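Erkton shoe repair table returns for school leavers and jobseekers

A free shoe care and repair service will run again in Erkton this winter, after the summer trial brought in more pairs than its organisers had planned for.

The service, called Mana, was first held in July in the back room of the Katska building on Mendes Road. People left school shoes, work shoes and boots to be cleaned, restitched or fitted with new laces, and collected them a few days later. There was no charge.

Erkton's community fund has now agreed a grant of £3,000, which will pay for thread, polish, laces, replacement heels and the hire of the room until spring.

All the work is done at one pale wood table, where shoes are checked before they are given a ticket. 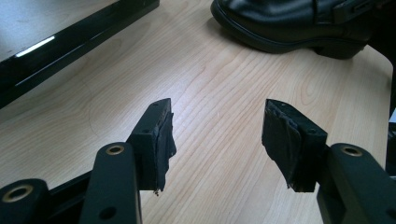
What can be brought in

Leather shoes and boots of any size are accepted, as long as they are clean and dry. Each person may leave 2 pairs at a time. Trainers, wellingtons and sandals are not taken at present, although Glória Fonseca, who runs the service, said this could change if there was enough demand.

"Most of what we see is plain black lace-ups for school or for interviews," she said. "People think they are finished when the stitching starts to go, but often it is an hour's work."

Marta Melnychuk, who trained as a saddler before moving to Erkton, does most of the sewing. She said the lacing flaps were a common weak point, as they are pulled every time the shoe is put on. Seams along the edge can fray or lift well before the leather itself wears out.

She asks people to leave the laces in when they hand shoes over, so that she can see how the upper sits when it is tied.
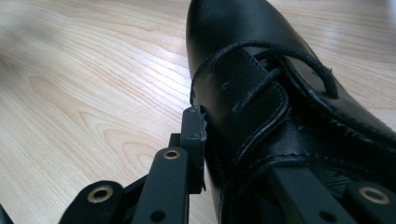
Opening times and collection

Mana opens to the public on October 29, 2018, from 10am to 3pm, and will then run every fortnight. Repairs should be ready at the following session. Shoes not collected after 15 weeks will be passed on to the clothing bank next door.

There is no need to book. Tickets are given out at the side entrance, and there is step-free access from the car park.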